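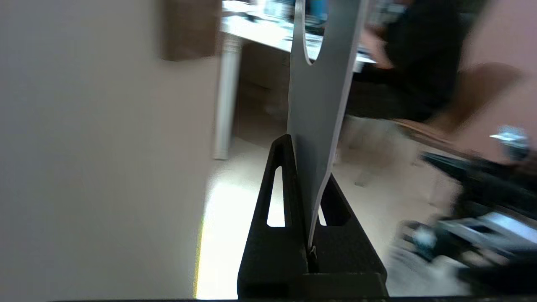 A **notch** is a cut or hollow made in the edge of an object. It is one of the oldest shapes people have made on purpose, and it has an astonishing range of uses: it can hold a cord, lock two timbers together, mark a number, or let one part slide past another.

## Shapes

A V-notch comes to a point at the bottom. A square notch has a flat floor and straight sides, and is common in building. A rounded notch has a curved floor with no inside corner. Sharp corners tend to gather stress, so a brittle sheet with a V-notch will often crack right at the tip, while a rounded notch of the same depth can carry a good deal more load.

## In building

Log builders have turned the notch into a wonderful craft of its own. In the saddle notch, a curved hollow in one log sits over the round back of the log crossing it. The old granary at Wulside has 104 of them, cut so closely that the walls needed almost no filler. Dovetail notches, with their sloping faces, pull tighter under the weight of the roof.

## In record keeping

Long before cheap paper, people kept accounts on notched sticks. With a split tally, the stick was cut down its length and each side of the bargain kept half; matching the halves made cheating very hard. The Keltuvia town museum holds 341 tally sticks, many from the Flolilell wool market, where a wide notch stood for a full sack and a narrow one for a single fleece.

## See also

- Groove
- Mortise and tenon
- Tally stick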